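The Box Room

Why we move house with things we stopped liking years ago

19 shares | 11 comments

My wife and I have moved 2 times in the past decade, and both times we paid grown men to carry a fondue set up a flight of stairs. We have never made fondue. I don't think either of us especially likes fondue. But it was a wedding present, and it has now seen more of the country than some of my cousins.

I bring this up because we are moving again in July, to a smaller place in Bilbridge, and I had promised myself that this time I would be ruthless. I bought a marker. I made labels that said KEEP, GIVE and DUMP. By nine at night I had a mountain of KEEP, a single GIVE (a scarf, contested) and a DUMP pile consisting of the wrapper the marker came in.

Shamim Paracha was not surprised. She has spent 11 years helping people in and around Cavden empty their homes, and she charges by the hour, so she has a professional fondness for folks like me.

"People think they're sorting objects," she told me. "They're arguing with their mother."

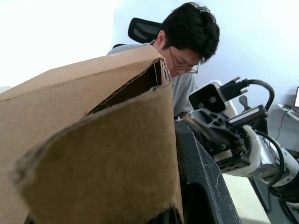
Her own rule is to begin in the kitchen, where feelings run low, and to stay away from paper until the very end. Paper is where a move goes to die. One client, she says, sat down with a stack of old gas bills at breakfast and was still there when the truck pulled up, reading them aloud to the driver.

I called Shoaib Memon for a second opinion, mainly in the hope that it would be a kinder one. He runs a small moving outfit with his brother and quotes most jobs after one walk through the house. He looks at the garage first. The living room, he says, is what people want him to see, and the garage is what he'll be lifting.

His quote for us came in $700 above the last one. I asked what had changed. "You have," he said, and pointed at the exercise bike.

There is a school of thought that says you should photograph a thing, thank it and let it go. I tried this with the fondue set. Now I have the fondue set and a photograph of it -- several, in fact, as the light was good.

My wife has taken a different approach, which is to pack while I'm out. I came home last week to find the hall closet bare and a look on her face I decided not to question. I haven't missed a thing so far, though I do keep opening the door to check.

The scarf is back in KEEP.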